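**Ticket: Pegboard demos rejected after wrist camera swap**
Opened Monday, February 12, 2018. Project Stakside, Gremia bench.

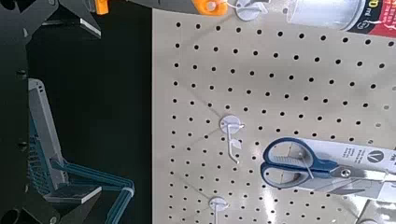

*Wrist camera view: gripper over the pegboard, empty middle hook, carded scissors beside it.*

**Problem**

Recorded 18 demonstrations of "put the item back on the hook" this morning and the Katsaros importer threw out every one with `wrist stream behind arm stream`. The arm itself moves beautifully, so I was a bit gutted. No warnings at all during recording.

**Tried so far**

- Restarted the recorder. Same error.
- Swapped the camera cable for the spare. Same error.
- Recorded with lights at full and at half, in case exposure time was slowing the camera down. No change, though half looks nicer on the white hooks.
- Played one demo back by hand. The fingers close on the card in the arm log well before they close in the video. So the importer is right and the data really is out of step!

**Update, after lunch**

Daichi Sakai had a look and asked which clock the new camera uses. Good question. The old one was stamped by the recorder when each picture arrived, the new one stamps its own, and its clock starts from zero at power-up. Mesis has a setting for this:

```
wrist_cam:
 stamp_source: host
```

Ours was set to `device`. Changed it, recorded 2 short test demos, and both went straight in. Lovely!

**Update 2**

Went for a proper batch and 3 demos failed, with a different message this time (`gap in wrist stream`). All of them were long ones where I'd fumbled the hole in the card and had another go. The recorder was writing to the network drive. Moved it to the local disk and did the longest, clumsiest demo I could manage, four goes at the hook. It imported clean.

I'd love to keep the fumbled ones in the set, by the way. The last model we trained only ever saw tidy placements and froze the moment it missed a prong. Daichi is happy as long as they're tagged `retry`.

**Still to do**

- Can the morning batch be rescued? The offset should be constant within each demo, so I want to line up the gripper closing in both streams and shift the video across. Will try it on 2 of them first.
- Put `stamp_source` in the bench start-up check.
- Copy local recordings over to the network drive overnight.

Leaving this open until the rescue script has been tried. If anyone on the other benches has had the new camera fitted, please check your config before you record anything!

Status: workaround in place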